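Ticket: White table, meeting nook - marker ghosting, acrylic box won't sit flat
Status: Open, waiting on part
Raised by: Seo-ah Yook
Assigned to: Min-kyu Son
Site: Prallmont, second floor
Priority: Low (was Medium)

Seo-ah Yook, 8:50 am
Two things on the white table in the nook. 1) Blue lines won't come off the top. Someone's been using it like a whiteboard again, and it is NOT a whiteboard, it's a matte top. Tried dry cloth, tried damp cloth, just goes to a blue haze. 2) The clear pen box rocks when you put anything in it. One corner's up. Can somebody look before the client lunch at 12, thanks

Min-kyu Son, 9:15 am
On it. Which marker was it? Weleck dry-erase or one of the Grumik ones? Matters for what I put on the table.

Seo-ah Yook, 9:20 am
No idea. Blue. Wasn't me

Min-kyu Son, 10:05 am
Went up. Haze is on the window side, size of a dinner plate maybe. Also a few hard lines near the edge where somebody pressed. Log so far:

- warm water and dish soap, microfibre: no change
- went over the lines with a fresh dry-erase and wiped straight away (the old trick): top layer came off, haze stayed
- isopropyl on a corner of the cloth, small test spot underneath the lip first. No dulling on the test spot. Left it 2 minutes, wiped, rinsed
- same on the haze: better, most of it gone
- hard lines: still there, lighter

Did not use the cream cleanser under the sink. Please don't either, it'll polish a shiny patch into the matte and then we've got a worse ticket.

Min-kyu Son, 10:30 am
Box next. Took everything out and tried it at the far end of the table, away from the wet bit. Left a marker out beside it to try on scrap paper.

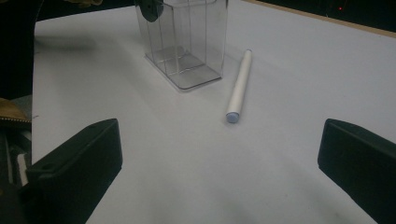 Clear box at the back, light-blue-tipped marker next to it.

Rocked there too, so its the box, table's fine. Checked the table with the level anyway. Turned the box over. Blob of old glue under one corner from a rubber foot that's gone missing, other three feet never fitted by the look of it. Shaved the blob down with a plastic scraper. Not a blade, it scratches as soon as you look at it. Still a very slight rock, needs feet.

Also no alcohol on the box please. Soapy water only. Acrylic will craze around the glued joints if you use iso on it and it doesn't come back from that. Same colour of cloth for both jobs is how this gets mixed up so I've put the iso cloth in a zip bag.

Seo-ah Yook, 10:45 am
Fine for lunch? Can I put the box back out

Min-kyu Son, 10:50 am
Yes, just centre it and dont lean on it. Table is dry. Put a placemat over the lines if you care.

Marker result: light-blue tip one on scrap paper, wrote ok, rubbed with wet thumb, didn't budge. On a glass offcut it didn't wipe dry either. So treating it as permanent. Not saying that's the one that did the table, but it shouldn't live in the same box as the dry-erase ones. Moved it to the stationery drawer with the packing tape.

Seo-ah Yook, 1:40 pm
Lunch went fine, no one noticed. Somebody asked where the marker went lol. Told them the drawer. Can we get a sign for the table

Min-kyu Son, 2:10 pm
Sign, sure. Will do a small one, "paper only please" or similar. Second go at the hard lines just now, iso again, shorter contact. Two of them gone, one still faint if you get your eye down to table height. Stopping there for today, don't want to overdo the finish.

Ordered: clear stick-on feet from Hattori, pack of 40, smallest they do. Will fit four to the pen box and keep the rest for the monitor stands, which have the same problem (see other ticket, I'll link it when I find the number).

Left to do:
- fit feet when they arrive
- one more pass on last line
- sign
- go through the rest of the pens, chuck the dead ones

Dropping to Low. Leave ticket open till the feet turn up.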